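Griet Willems on Salian, slow seasons and the fishing update

I caught up with Griet Willems over a video call in August, about an hour before Salian's new season went live. She was eating toast. I'd been up since five replaying the old raids, so I was no better off.
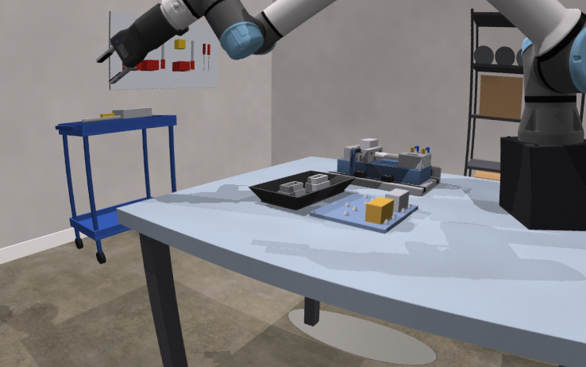
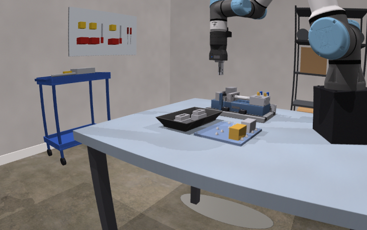
Two renders, both with the pale blue-grey table.

Griet leads the quests team on Salian, and the first thing I wanted to know was why Pusetau, the swamp zone, is back. "We missed it," she says. "Players moaned about it for a year, then we took it out and got 762 messages asking where it went!"

The new version has 3 bosses and a lot less wading - thank goodness. I asked about the grind too, as last season's cloak cost 559 shells and I never got it. "It's 300 now," she tells me. "Jozef Peeters fought me on that one. He earned his the hard way and he's still cross."

And the fishing? She laughs for quite a while. "Mirjam wanted one pond. We've got a whole coast now, and the eels bite back."

I told her I'd probably spend my first night there and ignore the story completely. "Fine by me," says Griet. "Bring a decent rod."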